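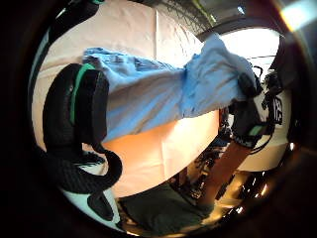
Light blue cloth held at both ends, still creased and bunched.

How to Fold a Wrinkled Shirt on a Table

Posted by Thabiso Mabaso, 30 March 2023

Most folding guides start with a shirt that is already lying flat and smooth. Mine never look like that. They come out of the basket twisted, with one sleeve inside the body and the hem rolled up. This page covers the whole job, starting from the lump.

The method works for T-shirts, button-up shirts, pajama tops and scrub tops. It also works for pillowcases if you skip the sleeve steps. It does not work well for thick sweaters, which I roll.

What you need

A table that is wider than the shirt and at a height where you don't have to bend. A kitchen table is fine. Wipe it and let it dry before you start. I used to fold on the bed, but a mattress gives under your hands and the creases end up in the wrong place.

Step 1. Find the two ends

Pick the shirt up by whatever part is on top and feel along the edge until you reach a seam. Follow the seam to a shoulder. Hold that shoulder in one hand and work along the collar with the other hand until you have the second shoulder. If you find the hem first, that's fine too. Hold the hem by its two side seams and turn the shirt around later.

Gloves make this harder than you would expect, as you can't feel a seam through thick ones. If you have to wear them, go by sight and look for the stitching.

Step 2. Open it out

Hold the shirt out in front of you and move your hands apart until the cloth between them is straight. Don't yank. Give it one firm shake downward and let the body hang. If a sleeve is inside out, reach in from the shoulder and pull it through now. It is much more annoying to fix once the shirt is on the table.

Step 3. Lower it onto the table

Let the hem touch the table first, at the edge nearest to you, then lay the rest down going away from you. Cotton tends to roll under itself at the edge, and the roll hides there.
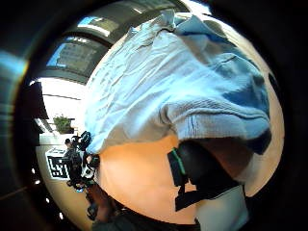 Run your fingers under the front edge and pull any rolled part back toward you. Then check the sides the same way. A roll left in at this point turns into a hard ridge once the shirt is folded, and you will see it every time you wear the shirt that week.

If too much cloth is hanging off one side, slide the whole shirt over. Pull from the body and leave the sleeves alone - they stretch.

Step 4. Smooth it

Put both hands flat in the middle of the chest and push outward to the sides. Move down a little and do it again until you reach the hem. You won't get the fine wrinkles out this way and you don't need to. You only want the big folds gone and the side seams lying straight. 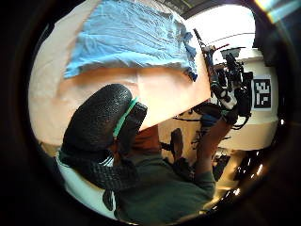 Cloth spread loosely over the far part of the table, with soft folds still at the lower edge.

Step 5. Fold

Button-up shirts go face down, with the top button and one in the middle done up. T-shirts can go either way.

Fold one side in to the center, then lay the sleeve back down along that fold. Repeat on the other side. You should have a long rectangle. Fold the hem up to the middle, then fold again to meet the collar. Turn the shirt over and you're done.

For a narrow drawer, make 2 small folds from the hem instead of one big one and stand the shirts on edge.

If it still looks bad

Unfold it back to step 4 and smooth it again. Refolding from the last crease only adds another crease. Linen may need an iron first.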